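Kendton Community Help > Home and Kitchen > Storage

Mug tree leans and tips when loaded unevenly: fix the stand or replace it?

Asked in March
Tags: mug tree, wooden stand, stability, faceted cups

I have a pale wooden mug tree, single post in a round flat base, angled pegs. The seller listed it as the Brukari. It stands on a grey felt-type surface, and I can't move it to a hard bench because that space is taken up by the kettle and the dish rack.

Two problems.

1. When only one side is loaded the stand rocks, and twice it has gone over. The base is 180 mm across. The post is not quite square to the base either. I checked it against a set square and it is out by 2 degrees.

2. My cups are the white hexagonal type with flat angled sides, sold under the name Nunon. No handle on any of them. I had assumed they could go upside down over the peg ends, but the pegs are short and the cups swing and knock against the post.

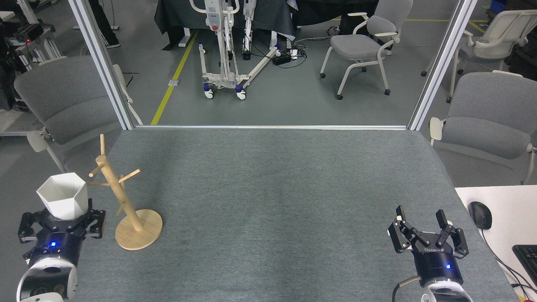
Mug tree with one of the white hexagonal cups beside it.

What I want to know:
- Is the rocking caused by the lean, the base, or the soft surface underneath?
- Can a leaning post be re-seated without splitting the base?
- Is there any sensible way to store cups without handles on this sort of stand, or should I give up and stack them?

I have wood glue, clamps and a cordless drill. No lathe or drill press. I would prefer not to spend more than the stand cost, which was 20 dollars.

Edit: to answer a comment, the underside of the base is bare wood. No feet, no pads. There is a screw head recessed in the centre.

3 answers

Answer 1 (accepted)

Take the causes in order of effect.

Surface. Felt and short-pile carpet compress under the loaded edge of the base. The base tilts a little, the load moves further out, and the edge sinks further. A post that is 2 degrees out on a hard bench will be out by more than that on felt once one side is loaded. Put a rigid board under the stand and test again before you touch the wood. An offcut of MDF or an old ceramic tile will do, as long as it is larger than the base on all sides.

Base. A full flat base with no feet will rock on any high spot, including its own screw if the head stands slightly proud. Lay a steel rule across the underside in several directions and look for light under it. If the disc has cupped, sand it flat on a sheet of 84 grit (I get mine from an industrial supplier, but 80 from the hardware store is the same thing for this job) taped to a bench. Then fit small adhesive pads near the rim. Three is the right number. Three pads can't rock.

Post. The recessed screw you describe probably runs up into the end grain of the post, and the post may or may not be glued as well. Procedure:

Back the screw out by hand.
Twist the post gently. If it comes free, there was no glue or the glue had failed.
If it does not move, stop. Forcing it is how the base splits. Go back to the board and pads and live with the lean.
If it does come free, clean both faces back to bare wood. Check the bottom of the post with the square, since a crooked cut there is the usual reason for a lean.
True the end with a sanding block, a few strokes on the high side, and keep checking.
Dry fit with the screw first. Then glue, drive the screw snug, check for square from two directions at right angles, and leave it overnight.

Don't use a longer screw without extending the pilot hole. End grain in a thin dowel splits readily.

Rotate the post before gluing, if the joint allows it. Where the pegs sit at different heights, the stand behaves better when the top pegs are on opposite sides, as the top ones have the most leverage.
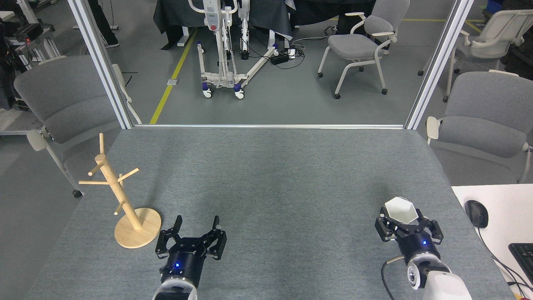 As for the cups, the pegs on this type of stand are sized for a handle. An open cup hung over a peg end bears on one small point inside the bottom and is free to swing, so you get the knocking you describe. A faceted cup is no better than a round one in this respect. You could fit a silicone cap to each peg to stop the cup chattering on the wood, but the cup will still tip off if the peg is bumped. I would keep the tree for mugs with handles and put the hexagonal ones on a shelf, open end down on a mesh liner. Don't nest them unless the walls taper enough that the upper one sits on its base and not on its sides. Wedged cups chip at the rim when you pull them apart.

Comments on this answer

Asker: The tile under the base stopped most of the rocking. The screw was proud as well. Haven't tried the post yet.

Reply: Countersink it a touch deeper by hand if you have the bit. Don't run the drill at speed in that base.

Answer 2

I had the same rocking on one from Pace and glued a round steel plate under the base. Extra weight down low fixed it. Mine was on a laminate bench though, not felt. Contact adhesive, not wood glue. Put something soft under the steel or it will mark the bench.

Comments on this answer

Reply: Agree on weight, but the plate needs to be the full diameter of the base. A small one in the middle leaves the edge unsupported and it still rocks.

Answer 3

Just load both sides evenly. Heaviest mugs on the bottom pegs. Can't see the point of gluing anything on a stand at that price, you can get another one.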